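Chapter 3
The Long Innings: How Cricket Keeps Its Score and Its Patience

Before we get to the laws themselves, I would like you to spend a little while with me at a cricket ground. Any ground will do, but the one I always think of is at Prullville, where the grass slopes gently toward the river and a ball hit downhill seems to pick up speed just to annoy the fielders. If you have come to this book from baseball, as many of my readers do, you will feel at home for the first few minutes and then, quite suddenly, you won't. Please don't worry! The feeling passes, and by the end of this chapter I hope you will be able to follow a full day of play and even enjoy the slow parts.

The first thing to settle is what an innings is (and yes, the word keeps its final "s" even when there is only one of them). A team has eleven players, and they bat in pairs. When one batter is out, the next walks in to join the partner who is left, and so it goes until ten have been dismissed. The eleventh has no one to bat with, and the innings is over. In the longest form of the game each side may bat twice, and the match can last for days.

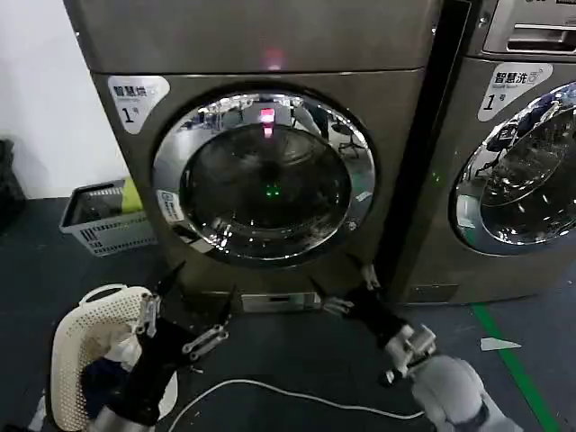

Now, a captain does not have to wait until ten batters are out. A captain who thinks the side has enough runs may declare, which simply means closing the innings early and asking the other team to bat. Beginners often find this the strangest idea in the whole sport – why would anyone stop scoring on purpose? The answer is time. In a match of this kind you must usually bowl the other side out to win, and if the last day ends before you have managed it, the match is a draw, however far ahead you are. Runs are lovely things to have, but you can't spend them after the close of play.

Let me give you a case we will come back to several times. Bresodham were playing Cundedham in October, at the tail end of a long season, and by lunch on the last day Bresodham led by 160 with plenty of batting still to come. Their captain could have gone on until the afternoon break and made defeat almost impossible. Instead the declaration came at lunch, which gave Cundedham a fair chance of reaching the target and gave Bresodham two full sessions to take ten wickets. I have heard that decision called brave and I have heard it called foolish, sometimes by the same person over the same pot of tea.

What would you have done? Jot your answer in the margin before you read on, and include a word or two on the state of the field, the age of the ball and how tired you suppose the bowlers were. Your answer may well change once we have looked at how a pitch wears over several days, and it is nice to have the first one to look back on.

We will start, then, with the over, the six-ball unit from which everything else is built. After that we take up the ways of being out, leaving leg before wicket until last – it needs a diagram and a fresh head. The final section covers the scorebook, and you will want a pencil and a ruled sheet beside you for that.

3.1 The Over

An over is made up of six fair deliveries bowled from one end of the pitch by one bowler. When it is finished, a different bowler takes the ball and bowls from the opposite end.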